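Start | Foren | Arbeitswelt | Küche & Gastro | Suche | Anmelden

Thema: Roboter in der Lunchbox-Linie, was macht ihr jetzt den ganzen Tag?

**kistenschubser88**
Moin. Bei uns in der Zentralküche (200 Leute, Kantinen und Schulessen) laufen seit Januar die Zweiarmer von Natora im Probebetrieb. Dosen auf, zu, Geschirr daneben sortieren. Am Packtisch waren wir vorher zu viert, jetzt 2 pro Schicht. Rest ist in der Spülküche oder beim Einräumen. Keiner entlassen, sagt Chefin Bergmann immer wieder. Stimmt auch. Aber die 40 Min Einweisung waren ein Witz.

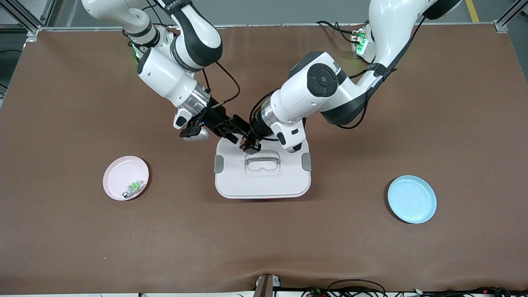 Einweisung also: Eine Frau von Natora, Tove Bisgaard, nett, aber nach ner Stunde wieder weg. Seitdem lernen wir das selber. Die Clips an der Dose zb, links und rechts je einer, grau. Für uns ein Handgriff, Daumen drauf fertig. Für die Arme ist das eigene Programmierarbeit und wenn der Deckel schief liegt, steh ich daneben und drück nach. Mein Job heißt jetzt "Prozessbegleitung". Gleicher Lohn.

**Marwan_K**
Gleicher Lohn bei mehr Verantwortung, da würd ich mal zum Betriebsrat. Bei uns (Fastum, Versand) gabs nach Verhandlung ne Zulage. Ohne Nachfragen nix.

**sigrun.b**
Seh ich anders. Hab 11 Jahre Deckel zugedrückt, Daumengelenk im Eimer. Wenn das ne Maschine macht, bitte gern. Spülküche ist auch kein Traum aber man bewegt sich wenigstens.

**kistenschubser88**
@sigrun.b ja das mit dem Daumen versteh ich. Meine Kollegin Steinarsdóttir sagt dasselbe. Mir fehlt halt das Quatschen am Tisch. Zu zweit neben den Armen redet man kaum noch, man guckt nur ob was hängt.

**Marwan_K**
Genau das mein ich ja. Aufpassen ist anstrengender als machen. Steht in keiner Stellenbeschreibung.

**grimur_z**
Übertreibt mal nicht. Bin Einrichter, nach ein paar Monaten läuft sowas und keiner will zurück. Gebt dem Ding Zeit und schreibt jede Störung auf, mit Uhrzeit. Sonst heißts hinterher es gab keine.

**sigrun.b**
"keiner will zurück" sagen immer die Einrichter ;)

**kistenschubser88**
Störungsliste gute Idee, häng ich morgen auf. Betriebsrat frag ich auch, meld mich dann.

Kommentare zum Thema (Gäste)

Hirnness: Bei uns dasselbe mit der Einweisung. Unterlagen gabs nur auf Englisch, die halbe Schicht konnte nix damit anfangen.

Gast: Zulage könnt ihr vergessen wenn ihr erst nach der Probephase fragt. Vorher!!

Kontakt | Impressum | © Forum Arbeitswelt | Nach oben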